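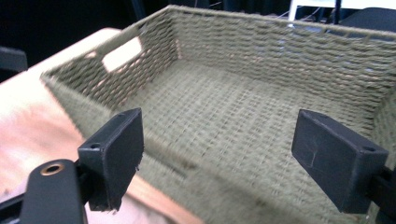

The Gridon hand-held gripper, open over a woven basket on a tabletop.

Equipment Review: Gridon Hand-Held Demonstration Gripper
Endunthorpe Institute, Teaching Laboratory
September 7, 2026

Rating: Recommended, with reservations

The Gridon is a two-finger gripper for recording demonstrations by hand. The operator carries it to the object, performs the task, and the camera on the tool records the motion for later training of a robot arm. The laboratory purchased two units in December and has used them in its introductory course on learning from demonstration. Until then, students worked with the Remon remote-control station, which remains in service.

Setup
Assembly of the first unit took an afternoon. The printed guide is clear on mounting the fingers and poor on calibration, and two of its diagrams refer to parts from an earlier model. Staff relied on the online manual for the remaining steps.

Use with household objects
Most course tasks involve lifting, moving or opening ordinary items. Baskets have been among the more useful subjects. A woven wall bends under pressure, and the operator must choose between closing on the wall itself and reaching for the handle opening. New students tended to close too quickly. With practice, most produced steady recordings within one session, a result the remote-control station did not match.

The flat black finger pads perform well on cord, cardboard and cloth. They are less satisfactory on glazed ceramics, where objects turned in the grip. The pads mark with use, although scratches have had no effect on grip to date. Replacement pads are held by small screws and can be changed at the bench.

Recording quality
The camera view keeps both fingers and the work between them in sight. Fast wrist movements produce blur, and instructors now ask students to slow down on approach. Over 200 recordings were collected in the first term. Of a test batch of 12, 9 were accepted by the training software without editing; the others were rejected for lost tracking near dark backgrounds.

Comfort and support
The tool is heavier at the front than it should be. Left-handed students reported that the trigger is awkward to reach. The distributor, Wongsuwan, answered our technical questions promptly – spare parts, however, were slow to arrive.

Comparison with the Remon station
The Remon remains the better choice where the operator must stay clear of the work, and its recordings match the arm's own limits exactly. The Gridon allows motions that the arm cannot always repeat, and instructors should check reach before a long session.

The laboratory will keep both systems and intends to order further finger pads before the next intake.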